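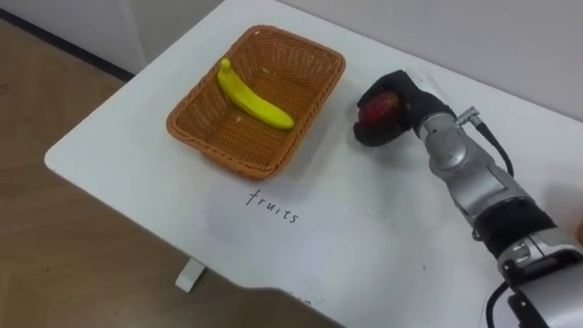
Somebody told us in the first week that a basket of fruit does not need any label, as everyone can see what a banana is. We agree with the second half of this sentence. The label does not explain the banana. It explains the basket, and it does so also at the times when the basket has nothing in it. This difference became the main subject of our project, so we put the remark at the beginning of the report.

1. Background

The project was made for the course Everyday Design in the spring term. Our group lives in the Sondel student house and shares one kitchen on the upper floor. Eight people use it. Food in this kitchen has three usual places: the refrigerator, the cupboards, and the table. The refrigerator and the cupboards are divided by person and work quite well. The table has never been divided. Things are put on it in the evening and they are still there the next evening, together with post, keys and chargers.

We wanted to know if simple open baskets with handwritten labels can keep the table in order, and which kind of word should be written on them. We did not want to buy a system. The supplier Cilter offers plastic boxes with printed label holders, and we looked at them, but the price was too high for a student house and the lids are not good for fruit.

2. Materials

We used woven baskets, ordinary white paper and a black marker. The fruit basket is wicker, orange-brown, with rounded corners and a thicker braided edge. It is low enough that a person who is standing can see the bottom of it, and we consider this important. In an earlier attempt with a deep basket an orange was forgotten until it was soft, and two of us did not want to use that basket again.

The sheets were placed flat on the table in front of the baskets. We discussed if they should be tied on with string. A tied label moves together with the basket, and this is practical, but then the place on the table has no name. With a flat sheet, the place keeps its name when somebody carries the basket to the sink or to the sofa. The weak point is clear: white paper on a white tabletop is not easy to notice from the door. The marker must be thick. Pencil was useless.

3. Method

The test lasted 4 weeks. In the first week we used baskets without labels. In the second week we labeled them with exact words such as "apples" and "bananas". In the third week we used group words such as "fruits" and "snacks". In the last week we let the residents write the labels by themselves. Every evening at 9 p.m. one member of our group looked at the table and wrote a short note about what was in the wrong place. We did not correct anything before the note was finished.

We also kept a notebook on the shelf, where residents could write what annoyed them. It was used more than we expected, mostly for subjects outside of the project.

4. Results

Without labels, the baskets were filled with everything. The fruit basket received a bicycle light on the first Friday, and it stayed there over the weekend.

Exact words gave a different problem. People respected them, sometimes too much. When the basket said "apples" and somebody had bought pears, the pears were left in their bag next to the basket. One resident wrote in the notebook that she would need a new basket for every visit to the market.

Group words worked best. Pears, bananas and plums all found their place under the word "fruits". There was a small discussion about tomatoes, and they went back to the refrigerator. We also received a language comment: in English one normally says "fruit" for food in a basket. We checked it and the comment is right, but we kept "fruits" because the residents have many first languages and everybody understood it. Lowercase letters were chosen without much thinking. Later some residents said that capitals looked like an order from the house office, so we stayed with lowercase.

In the week when residents wrote the labels, the result was almost as good. The handwriting was harder to read, but a person who wrote a label was also more careful with the basket – at least this is our impression from the notes. We have no numbers that can prove it.

5. Problems

The notes were made by different persons and we were not equally strict. A single key on the edge of the table was written down by one of us and ignored by another. We should have agreed on this at the start. The paper also became dirty near the stove side and had to be written again several times. A thin card from the shop Løken was tested for a few days. It stayed flat better, but it was slippery on the tabletop.

We did not test what happens when a basket is full. In our kitchen it did not happen often, and a house with families would probably give other results.

6. What we will change

We would now begin with group words directly and use only a few baskets. We would make the paper in a light color – yellow or pale blue – so that it can be seen better against the table. The baskets remain in the kitchen and the notebook too. The question of where the chargers should be is still open.

Comments

pearsandplums: We had the same thing with exact labels in our office kitchen. A basket marked "tea" and the coffee capsules lying beside it for months.

Room 1604: The bicycle light was mine. I was looking for it all weekend.

tilde_k: Did you try colored tape on the table under the paper? It stays when the paper gets dirty. Jadix sells one that comes off clean.

pearsandplums: Tape is good, but test it on a corner first.

Filed under: Student work / Home and kitchen / Storage

Contact the course office | Copyright Everyday Design student reports | Back to top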